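Clotlow Tenants' Repair Fund
Progress report to Workside, second period
17 Jul 2019

Prepared by Shiuli Wickramasinghe

1. Where we are up to

The repair fund opened to applications at the start of this period. It makes small grants to renters in Clotlow who need minor work done in their homes and can't get it done any other way. The grant ceiling stayed at $1,000 per household, as agreed with you last year.

We received 213 applications and approved 57. Most of the rest are still waiting on a landlord's written consent, which remains the slowest part of the process. A smaller group was turned down because the work was structural or should have been covered under the lease. Those households were sent on to the tenancy advice line with a letter setting out what we think the landlord owes them.

2. What people asked for

Draughts and sticking doors were the most common requests, followed by dripping taps and broken window catches. We had expected more requests for grab rails and ramps. The referral forms at the health centre only went out in the last few weeks of the period, so that may change.

Door work is cheap and quick when the frame is sound. A typical job is a strip of seal, a rehung hinge and a new latch plate, and the tradesperson is gone before lunch. Older houses take longer. In the Brandão terraces many of the frames have moved, and a door that is planed to fit in summer can rattle by winter. We now ask for an adjustable seal in those houses. 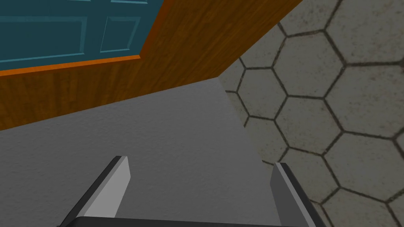

Panelled door with orange trim.

3. Getting consent

The consent form was two pages long and asked for the landlord's ownership details. Property managers would not fill in the second page without speaking to the owner first, and many of them never rang back. We cut the form to one page in the middle of the period. Replies have been coming in faster, although we don't have a full set of figures yet.

Some tenants did not want to ask at all. They were worried that drawing attention to a fault would lead to a rent rise. We can't promise them it won't. The advice line has given us a short information sheet about notice periods, and it now goes out with every form.

4. Trades and costs

Trodix continues to supply the tradespeople under the agreement signed at the start of the project. Travel is still the main cost problem. Sending someone out to the far end of the district for a tap washer uses up a good part of the grant before any work is done. We have started grouping jobs by street where we can — this means some households wait longer, and we tell them so when the grant is approved.

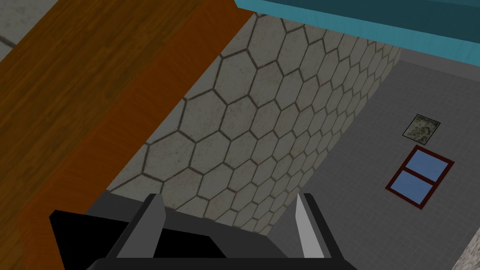 Alcides Pacheco wrote to us that the grouped days suit the trades but are hard on anyone in shift work, and that he lost his first booking because the time slot ran from eight until four. He asked for morning or afternoon slots. We have raised this with Trodix and they have agreed to try half-day slots for the next round.

5. Changes since the last report

- The phone line is now open 6 hours a week, including one evening.
- Forms are available in large print.
- Receipts are scanned when they arrive. The backlog from the first period has been cleared.
- Paint and floor coverings have been taken off the list of eligible work, as you requested.
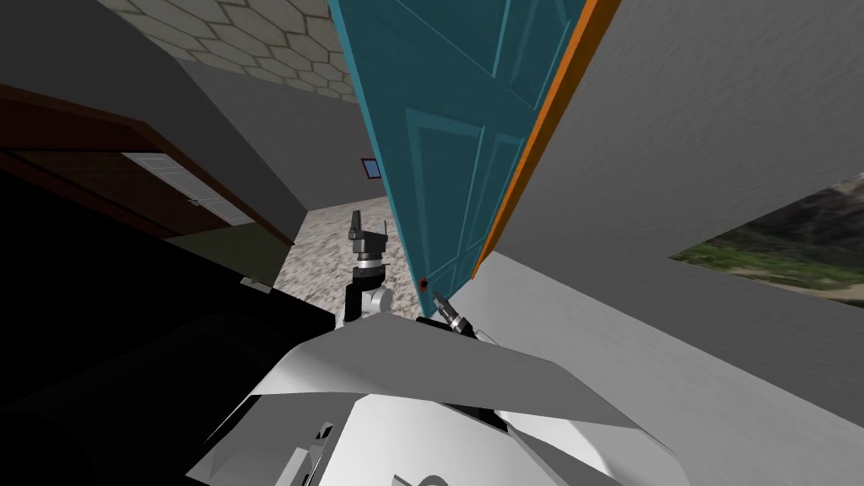
6. Next period

We plan to clear the applications waiting on consent before opening a new round in September. Two things need a decision from Workside. The first is whether unspent travel money can be moved into the grants line. The second is whether we can accept verbal consent from a property manager for jobs such as seals and washers, with a file note in place of the form.

A full statement of spending is attached separately. Please send any questions on it to the office before the new round opens.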